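Intro to Structures, wk 4 - Arches
Notes: A. Penrose, 25 February 2020

Arch = compression only (nearly). Load goes down and OUT, so supports push back. Thats thrust.

Lelow bridge, built 1244, span 60 ft, semicircular. Thick piers, see reading by Quintela.

Terms
- springing: where curve starts
- crown: top
- voussoir: wedge stone
- semicircle: rise = half the span, cf. curved cut-out in the toy arch block
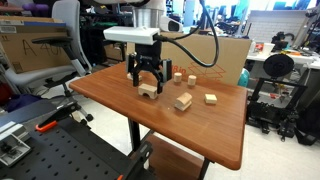 For next time
Read pp. 133-200. Sketch thrust line for a flater arch, bring it.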